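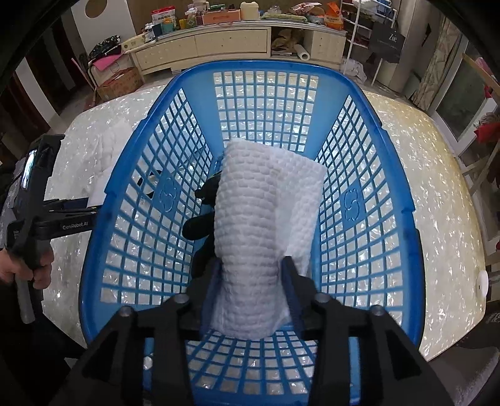
Handtuch rutscht beim Ablegen aus dem Greifer

Casimiro Nieto
Wir nehmen in unserer Robotik-AG mit Handgreifern Vorführungen auf, Aufgabe: Handtuch in den Wäschekorb legen. Von 39 Durchgängen mit dem Waffeltuch sind 20 unbrauchbar, weil das Tuch beim Absenken wegrutscht. Mit glattem Stoff passiert das kaum. Liegt es an den Fingern oder an uns? Abgabe ist im Dezember.

serwood_ag
Eher an der Griffstelle. Fasst ihr nur die oberste Lage, zieht das Gewicht den Rest heraus. Wir greifen quer über die Falte, beide Backen etwa gleich tief, und öffnen erst, wenn das Tuch am Korbboden aufliegt - vorher nicht. Langsamer absenken hilft auch. Und die missglückten Durchgänge nicht löschen, sondern getrennt ablegen.

Górecki
Fingerflächen mal mit Alkohol abwischen. Bei uns war es das.

drovbridge7
Hatte dasselbe Problem, nehme jetzt ein kleineres Tuch. Steht ja nicht in der Aufgabe, wie groß es sein muss, oder?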